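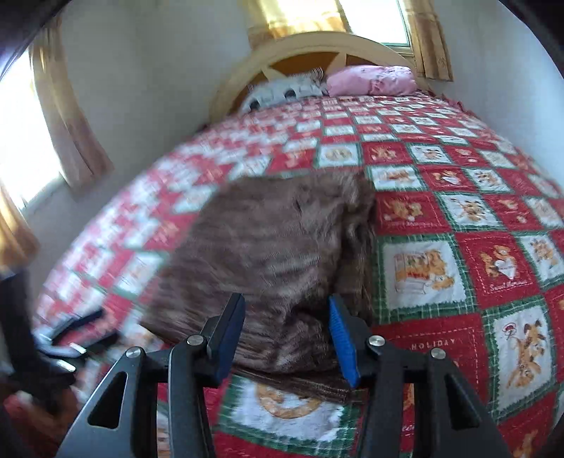 Your body makes heat all day and all night. It gets that heat from the food you eat, and it keeps your insides close to the same temperature in any weather. A blanket makes no heat of its own. A fuzzy brown blanket bunched up on a patchwork quilt is no warmer than the room it is in. Once you crawl under it, your own heat starts to collect there and has a hard time getting out.

The part that does most of the work is air. Heat moves slowly through air that stays still. Fuzz, fluff and stuffing are full of tiny spaces, and each space holds a little air in place. Wool, cotton and feathers all do this in their own way.

A quilt is made of layers. There is a top, a bottom and a soft filling called batting in between. Stitches go through all three so the filling can't slide into one corner. If the filling gets squashed flat, it holds less air and the quilt feels colder. Shaking it out helps - the air goes back in. 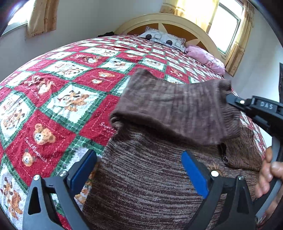
Why does a bed feel cold when you first get in?
The sheets are at room temperature, and your skin is warmer than that. Heat flows from your skin into the sheets until they warm up, and then the cold feeling goes away.

Two thin blankets can be as warm as one thick one, because there is also air between them. People in cold places have known this for a long time. At the Goltcombe town museum there is a December display of old bedcovers, and one of them is sewn from 338 pieces of cloth.

Try it yourself. Fill two jars with warm tap water and put the lids on. Wrap one in a wool sock and leave the other bare. Wait 20 minutes, then feel the water in each jar with a finger.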